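3.2 Work skill placements

Trainees at the Flundport center spent 80 hours on packing and sorting tasks before any outside placement. Vasić and Gashi kept the same task order for every trainee. 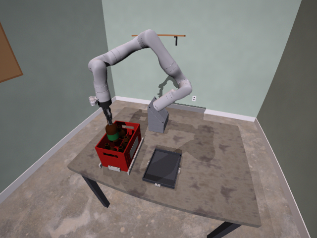
Figure 2. Bottle and crate task.

Staff scored each trainee on starting a task without a prompt – the skill employers asked for most. Crate work, with a large brown bottle and a red bottle crate as in Figure 2, came last in the order.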